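Jugah Demonstration Collection — Weekly Meeting
Monday, June 26, 2023
Drorkville office, second room

Present: Gilang Kwok (chair), Alistair Buchanan (notes), four operators from the Poneck group
Apologies: none

1. Last meeting
Notes accepted with one fix. The session length for new operators is 30 minutes, as agreed in March. The earlier notes had it as an hour.

2. Episode count
Gilang reported 531 accepted episodes for the tabletop tidying task. Another 40 were rejected in review, most of them for late starts, where the operator was already moving before recording began. Operators are to hold still with both grippers in view until the start tone. Alistair will add this to the session sheet.

3. Tabletop tidying, current setup
The group went over the layout at the blue table. The object set stays as it is for now: cloth, handset, tumbler, paper scraps, lamp. Scraps are to be scattered by hand before each episode and not put back in the same spots. Gilang wants more variety in where the handset starts, as too many episodes have it in the middle of the table.
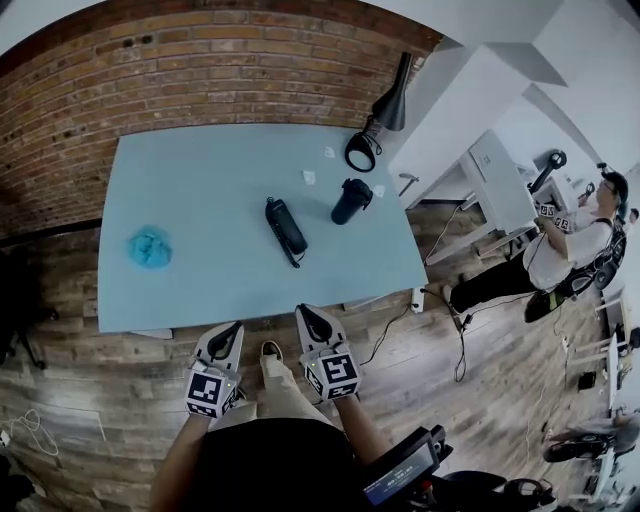 Blue table with handset, tumbler and paper scraps, seen from the operator's head camera. Second operator at the white table, right.

One operator asked whether the handset cord should be gathered up first. Agreed that it may be left trailing. The policy has to cope with it either way, and both versions are wanted in the set. The lamp can be moved between episodes but not during one.

4. Two stations at once
Running the blue and white tables together has been fine for throughput. Alistair raised the question of other people showing up in the head camera view. Gilang does not want those episodes thrown out — a person in the background is acceptable as long as they do not reach into the work area. No change to the review rules.

5. Cables
A cable across the floor by the blue table and loose white ones on the left side of the station. Alistair to tape down whatever has to stay and move the power strip closer to the wall. To be done before the next session.

6. Marker cubes
Fladberg has replacement cubes ready. Two of the old ones have scuffed faces and tracking drops out when the wrist is turned in. Swap those first and recalibrate. Episodes from before and after the swap go in separate folders.

7. Next batch
Target is 30 more episodes per operator, folding the cloth before anything else is touched. Gilang will write up the order of steps and send it out.

Actions
Gilang — cloth-first instructions, list of handset start positions
Alistair — session sheet, cables, pick up cubes from Fladberg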